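Stolmont sorting kit, week one on the bench. Review unit, firmware from January. 1/5
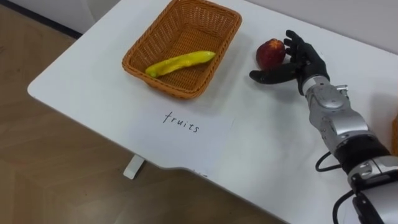

Right hand at the fruit station.

Setup took 7 minutes — labels are just handwriting on paper. 2/5
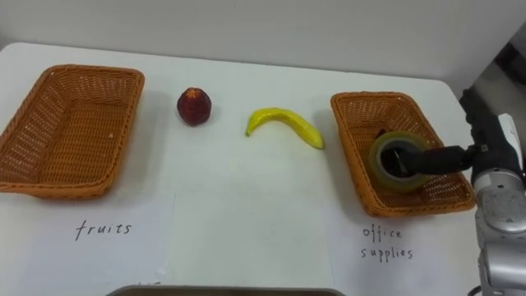

Payload limit per hand is 859 g, fine for light goods. 3/5
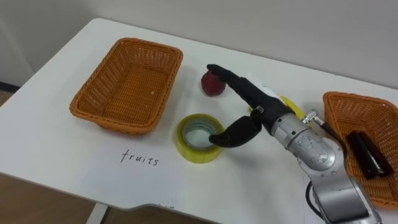

Grasp planner runs locally. Logs export as CSV, up to 2000 rows. 4/5

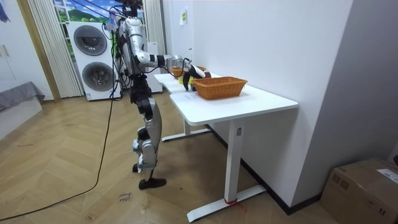 Cable routing needs work. Full numbers once Yutong Tang checks my logs. 5/5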